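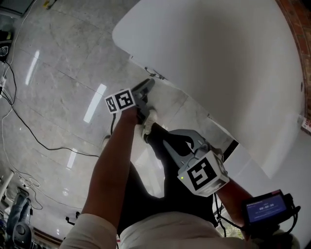
How to Reserve and Prepare a Shared Meeting Room

Trurnorcombe Community Learning Center
Facilities Office

This page sets out the steps for reserving a shared meeting room at the Trurnorcombe and Zatcombe buildings, preparing it for use, and returning it in good order. It applies to study groups, evening classes, and local associations. Staff reservations follow a separate procedure, available from the front desk.

Before you begin

You will need a group account. If your group does not have one, complete the Group Registration form and return it to the front desk at either building. Accounts are renewed each September. A group whose account has lapsed may view the room calendar but may not place a reservation.

Step 1. Choose a room

The Osman Room seats 22 people at tables and is the only room with a fixed projection screen. The two smaller rooms on the upper floor are suited to tutoring, interviews, and small discussions. The Zatcombe hall may be reserved for gatherings of up to 300 people, subject to written approval from Dewanti Hidayat, Facilities Manager.

Please select the smallest room that will hold your group comfortably. The office may move a reservation to another room of suitable size and will notify the account holder by email.

Step 2. Submit the request

Sign in to Tomivow, the Center's reservation system, and select New Request. Enter the start and end times, including the time you need for setting up and clearing. A class that runs from 6:00 p.m. to 8:00 p.m. should normally be reserved from 5:30 p.m. to 8:30 p.m.

In the Notes field, state whether you need the screen, additional chairs, or step-free seating near the door. Requests for furniture cannot be accepted by telephone.

Select Submit. The status will read Pending until the request has been reviewed, and will then change to Confirmed or Declined. Do not advertise your event while the request is pending.

Step 3. Collect the key

Keys are issued at the front desk to the account holder or to a deputy named on the account. Bring photo identification. The key must be signed out by the person who will be present in the room. Groups using the Zatcombe hall should arrange collection with Irfan Gunawan, who supervises that building in the evenings.

Step 4. Arrange the furniture

Standard layouts are posted inside each door. Lift tables when moving them; dragging damages the floor finish. Two people are needed for each folding table. Keep the route to the exit clear, and do not place chairs in front of the heating units.

If you bring electrical equipment, place it on a stable surface and run cords along the wall. Cord covers are kept in the supply closet.

Step 5. Close the room

Return the furniture to the standard layout. Wipe the tables, close the windows, and switch off the lights and the screen. Food waste must go to the bins by the rear entrance. Sign the key back in before the end of your reserved time.

Changes and cancellations

To change a reservation, open it in Tomivow and select Amend. Changes made less than 3 days ahead must be approved by Wulan Halim in the Facilities Office. Repeated failure to cancel unused reservations may result in suspension of the account.

Damage should be reported at the front desk on the same day.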